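New parts board from Prembridge goes into autumn training rooms

The small firm Boström, which has its workshop in the old dairy at Prembridge, has finished the second version of its practice board for fitting work. The board is called Plurnov, as the first one was, and it will be sold from October to training workshops, technical schools and anybody else who wants to practise putting small parts into their right places.

Plurnov is a white board with blue parts. The surface is divided into outlined plates, and each plate has its own small exercise. The learner takes a peg, a cylinder or another blue piece and puts it where it belongs. It sounds very easy and for the first pieces it is.

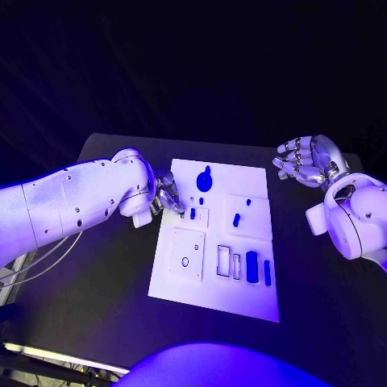 By Birger Hovland, Prembridge
June 2021

Boström started with fitting boards after a request from a training workshop in Cloton. The teachers there wanted a table exercise for the first weeks of the course, before the learners go on to real assemblies. They had used boxes with old screws and fittings until then. The boxes worked well enough, but each box was different, and two learners sitting side by side could not compare how they were getting on.

The first Plurnov came out of this. It was a bigger board than the new one and it was heavy to carry. Several of its plates had the same exercise with only a small change in size, and the learners became bored with them quickly. One teacher in Cloton told me that her group would do the first half with care and the second half while talking about football.

For the new version the firm sent a list of questions to the places that had bought the old board, and it received 161 answers. Most people wrote about the same matters. They wanted more difference between the exercises, they wanted the parts to be easy to find if they fell on the floor, and they wanted a board that one person can lift out of a cupboard without help.

The blue colour belongs to the second wish. On the old board the parts were grey, and on a grey workshop floor a small grey peg is gone for the day. The designer at Boström tried yellow and red as well before she settled on blue. She has a drawer full of the yellow ones, which she says are very nice but made her tired in the eyes after an afternoon of testing.

The exercises are now mixed over the board. A peg stands beside another peg that is a bit taller, so the learner must look before taking. There are round holes and longer, oval holes. There is a round disc with a knob on top, which is the part that visitors to the workshop touch first, perhaps because it looks like the lid of a pot. There are cylinders that are comfortable for a whole hand, and there are pegs so small that they must be taken with the ends of the fingers.

It is this change between big and small that the teachers asked for most. A person who has just held a cylinder has to change the grip completely for the next piece, and again for the one after that. "The hand should not be allowed to fall asleep," the designer said, when I asked her what the idea was. She did her own apprenticeship as an instrument maker and she still works part of the week on repairs.
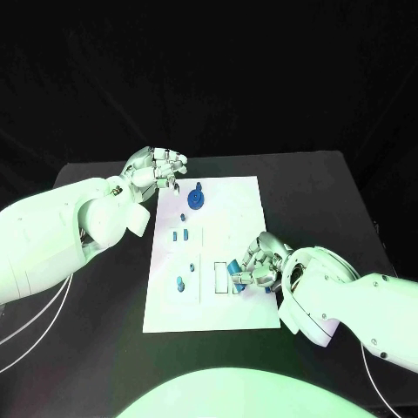
There is no fixed order for the exercises. The first board had numbers beside the plates, and a printed sheet which told the learner to follow them. In Cloton the sheet was lost after a month, and the teachers found that the work went better without it. Some learners like to finish all the small pegs first and have them out of the way. Others begin in a corner and go over the board like one reads a page. The new booklet only says that the board should lie flat, with the short side towards the person, and that everything should be within reach before the work begins.

The booklet also has a page about the table. Boström recommends a dark and dull surface under the board, so that the white edge is easy to see and nothing shines in the eyes. A cloth is not recommended. The pieces roll less on it, that is true, but the board slides when somebody presses a peg down, and then the whole exercise moves a finger's width to the side.

I was allowed to try the board for an hour. I am not skilful with my hands, and my wife would have been glad to confirm this to the firm. The cylinders gave me no trouble. With the small pegs I was much slower, and more than once I knocked over one piece when I was reaching for the one beside it. What surprised me was how much the wrist has to do. From above, straight down, my fingers covered the hole and I could not see where I was going. When I tilted the hand a little, I could see the hole but then the peg was no longer straight. The designer watched this politely and said that everyone meets the same problem, and that the good ones learn to feel the edge of the hole and stop looking at it.

Light makes a big difference too. In the test corner at Prembridge the boards have been tried under several sorts of lamp, both weak and strong. White and blue do not look the same under a weak lamp as they do beside a window, and the outlines of the plates are then harder to follow. Boström does not say that learners should work in such light. The firm wanted to know if the outlines were drawn clearly enough, and after the tests they were made a little stronger.

The price will be 41 pounds for one board with all its parts. This is more than the old one, and some of the smaller workshops have already written to complain. Boström answers that the parts of the new board can be bought one by one, so a lost peg will not mean a new set. With the old board it was only possible to order a full bag. The training workshop in Cloton, for its part, says that it bought so many full bags that it could open a shop.

Orders have been open for a short time and stand at 443 boards. The firm had planned a smaller first production and has now asked its supplier for more of the white boards. The blue parts are not a difficulty, but they have to be checked one after another against a gauge before they are packed. A peg that is too thick by a hair will go into its hole once and then not come out, and this was the most common fault in the early samples. Two people do the checking at present. A third one is wanted, and the advertisement is on the door of the workshop for anybody who has patience and good eyes.

The old Plurnov will not be sold any more. Parts for it will be available until the stock is finished. Its parts do not fit the new board, even where they look the same, and the firm asks customers to keep the sets apart. Those who have both may like to know that the new parts come in a flat box with a lid, while the old ones had the bag.

There will also be an open afternoon at the old dairy before the first deliveries. Visitors can sit down at a table and try the board for as long as they wish, provided that others are not waiting. The entrance is from the yard side. The lane in front is closed for the water pipes and will probably stay so for the whole summer. Those who come by car should leave it by the church, and walk down past the bakery.
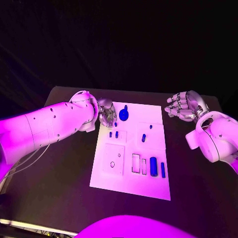
Is the board suitable for people who want to train their hands at home after an injury?

The firm made it for technical training and has not tested it for any medical use. Several buyers of the first board did use it at home in this way, and they were content with it, but Boström asks everyone in that situation to speak first with their own therapist. The smallest pegs must in any case be kept away from young children.

Schools that ordered the first version directly from the workshop will receive the new booklet by post. Others can ask for it at the address below. It is printed in English for now, and a Swedish text is being prepared.

Contact the editor | Copyright Prembridge local news | Back to top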